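Paiva Workshop - table arm build
Progress report for May, to the Brilta small grants fund
Prepared by Chaimae Slaoui

Work this month went on the arm itself and on getting it to repeat a simple pick. The overhead mount is finished. Segundo Quispe rebuilt the bracket after the first one flexed when the arm changed direction, and the new one has held through 3 weeks of evening sessions. Cabling to the wrist has been rerouted once and will need doing again, as it still pulls when the wrist turns fully to the left.

We have moved on from foam blocks to crockery. Shallow dishes are harder because the gripper has to come straight down and take the rim without touching the table.
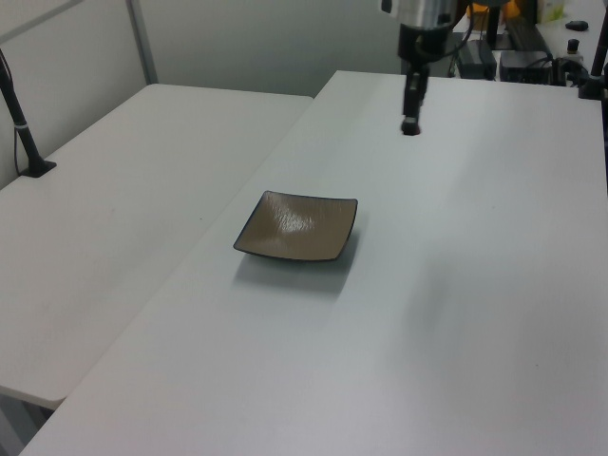

Dayana Salazar logged 292 attempts on dishes and bowls. Most failures came from the height setting - the fingers either stopped short of the rim or pressed on the tabletop and tripped the force limit. Setting the height afresh at the start of each session has helped, and we would like to make that automatic. Glossy glazes also confuse the vision software under the ceiling lights. Alcides Cabrera is testing a diffuser.

Spending is within budget. The motor controllers from Fokberg arrived late but complete. One set of fingertip pads wore through and was replaced from the spares line. We have not yet bought the second emergency stop and will do so before members outside the build group use the arm.

Still to do before the next report:
Automatic height check
Strain relief at the wrist
Second emergency stop
Written instructions for members

The Saturday open session had to be put back to next month. Four people have asked to be trained on the arm, and Heidrun Pichler will take them through it in pairs.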